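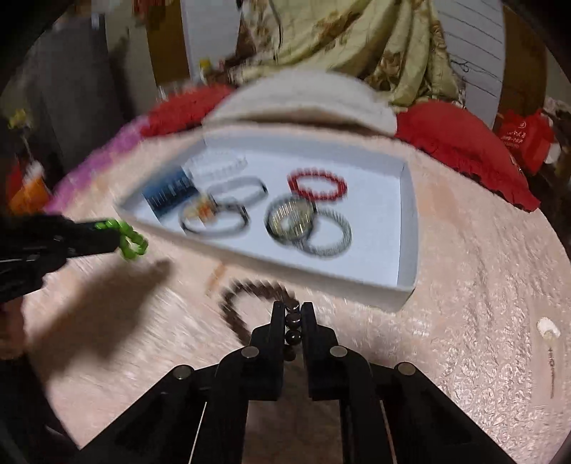 Jinevside hiring a kicking coach??

Forum > Lalero League > Team Talk > Jinevside

gridrat_66
Wednesday, September 14, 2022

Saw it on the club page this morning, nothing on the league site yet. Jinevside have added a full-time kicking coach. Full time. In a league where half the rosters have day jobs.

No name given, just "a former college specialist with coaching experience at the semi-pro level." So could be anyone.

Thoughts? I'm kind of for it. We missed five extra points last season and lost two games by a point. You do the math.

endzone_ellie
Did it. Still think they need an o-line coach first. Our QB spent last year on his back.

gridrat_66
Line coach is staying, it's at the bottom of the same post. Scroll down.

endzone_ellie
I did scroll down. "Staying" isn't the good news you think it is lol

puntgod
FINALLY. Been saying this for years on here and getting laughed at. Special teams is a third of the game and we've had the running backs guy doing it on the side with a stopwatch and a bag of old balls. Our snap to kick time is awful. You can hear the other sideline yelling block before the ball even gets to the holder.

coldbleachers
It's not a third of the game. People say that because it's a third of the names. Count the snaps.

puntgod
ok count the snaps where you can lose 40 yards or three points on one play

coldbleachers
An interception? A fumble? Offense does that all day. I've watched ours do it.

puntgod
fair

mudseason
Question nobody's asked – who's paying. Van Beek's name is still on the jerseys but I heard they cut back. Season tickets went up in January and we were told it was for the field drainage. Field still floods. I stood in it for the home opener, left my good shoes on the porch and they are not coming back in.

gridrat_66
Drainage got done on the visitor side. Home side is next year.

mudseason
Why would you do the visitor side first

gridrat_66
I don't run the club man

mudseason
Somebody should

tackle_dad
My son is on the practice squad so I'll be a little careful. What I can say is the players wanted this. The kicker has been paying for his own lessons, driving out of town for them on weekends. Long snapper learned from videos. Those two are good kids and they get booed by people who couldn't kick a ball over a parked car.

Also it isn't only kicking. Coach is supposed to take the returners and the coverage units too. Post on the club page is badly worded.

endzone_ellie
OK that changes it for me some. If it's all of special teams then say special teams. "Kicking coach" sounds like a guy standing next to a net.

coldbleachers
Still a full time salary for a part time problem. Fluveris won the whole thing last year and their defensive coordinator does special teams. He also drives the bus, or he did to the away game at ours.

hashmark_hal
Fluveris also have a kicker who played four years at a real program and could make it from 50 with a hangover. You don't need a coach for that. You need to leave him alone.

coldbleachers
So go get a kicker then. Cheaper.

hashmark_hal
From where? There's no kicker store. Every team in this league is fishing in the same pond and it's a small pond. Better to fix the one we have. He's got the leg, it's the plant foot thats all over the place. Go watch the miss against Fluveris again, the one off the left upright. Foot is pointing at the snack stand.

puntgod
that one hurt me personally

hashmark_hal
Me too. I'd already stood up.

linerider30
New here, moved to town over the summer. Went to the opener. Is it always that loud behind the south end? Couldn't hear the PA at all. Also is there a trick to parking

gridrat_66
Welcome. South end is the drum people. Sit north if you want to hear anything. Parking: get there before warmups or use the church lot and walk.

mudseason
Church lot is $5 now.

gridrat_66
Since when

mudseason
Since the opener. Guy with a cash box.

linerider30
I paid him. Was that a real guy?

mudseason
He had a vest

linerider30
Great, thanks all. On the topic, my old team went through the same thing. Hired a specialist, first half of the season was worse. He changed the kicker's whole approach, two and a half steps to two, and the kid was thinking about his feet instead of kicking. Then it got good late. So don't panic in the first few weeks is what I'd say.

coldbleachers
We have a short season. "First half was worse" means we're out of it.

linerider30
True. Just telling you how it went.

hashmark_hal
This is my worry too. Mid September is a weird time to start. You do this in the offseason when you can break the swing down and put it back. Now all he can do is small stuff. Head down, same steps every time, get the holder to quit spinning the laces after it's already on the ground. I'd take the small stuff tbh.

tackle_dad
From what I understand small stuff is the plan. Nothing gets rebuilt until after the last game.

endzone_ellie
Who's holding this year? Still the backup QB?

tackle_dad
Yes.

endzone_ellie
He's got good hands at least. The bad snap in the rain, he got that down when he had no business getting it down.

puntgod
and then we missed it

endzone_ellie
And then we missed it.

old_number_2
Played for this club way back, before it was even called Jinevside. We had no kicking game at all. Went for two every time, every single time, because the one guy who could kick had moved away. Made more than you'd think. Teams knew it was coming and still lined up wrong.

Not saying do that now. But I wouldn't mind seeing it once in a while instead of sending the kicker out there to get yelled at.

coldbleachers
Finally somebody with sense. Go for two. Costs nothing.

hashmark_hal
Going for two with which line? Ellie's right about that line. You need two yards and they couldn't get me two yards in a checkout lane.

coldbleachers
Roll the QB out. Throw the fade. We have a tall guy.

hashmark_hal
We HAD a tall guy. He's at Fluveris.

coldbleachers
When did that happen

hashmark_hal
Over the summer. It's in the transfers thread.

coldbleachers
Well that's just great

mudseason
Going back to money a sec. Emailed the office and got an answer, shocked. They said the job is paid out of a separate fund and not ticket revenue. Asked what fund. No reply to that one. Asked about the church lot too, they said they have no arrangement with the church lot.

linerider30
So who was the guy

mudseason
Could be the church's guy. Could be a guy.

gridrat_66
Let's keep this on the coach please, start a parking thread if you want.

mudseason
There is a parking thread. It's 273 posts long and you locked it.

gridrat_66
It got personal.

mudseason
It was about compact spaces

old_number_2
I remember that one. I said some things.

puntgod
back on topic, does anyone know if the coach is working the sideline on saturday or just at practice. would love to see him up close

tackle_dad
On the sideline, I believe. Paperwork with the league has to go through first. Lalero wants every coach cleared before they can wear the pass, and the league office takes its time. If it's not done by Saturday they'll have to sit in the stands.

endzone_ellie
In the south end with the drums. Trial by fire.

puntgod
also he or she. we've all been saying he, the post doesn't say

endzone_ellie
Good catch. I did it too. Post says "former college specialist" and that's all.

coldbleachers
Don't care who it is. Care if the ball goes through.

hashmark_hal
Same. First thing coldbleachers and me have agreed on since the turf debate.

gridrat_66
My prediction, write it down: we make every extra point Saturday and lose by 30.

endzone_ellie
With that line, yep.

old_number_2
I'll be there either way. North side, by the rail. Bringing the big thermos if anybody wants coffee, just bring your own cup.

linerider30
I'll come say hi. Where is everybody parking?

gridrat_66
Don't start

mudseason
Side street behind the tire place. Free after 5, and don't block the gate, they tow.

tackle_dad
Update for those who asked. Just heard from my son, new coach was at practice tonight. Spent the whole time with the snapper and the holder, didn't have the kicker hit a single ball until the end. Kicker was happy about it. Couldn't get more out of him, he was eating.

puntgod
snapper first. I like this coach already

coldbleachers
Let's see it Saturday.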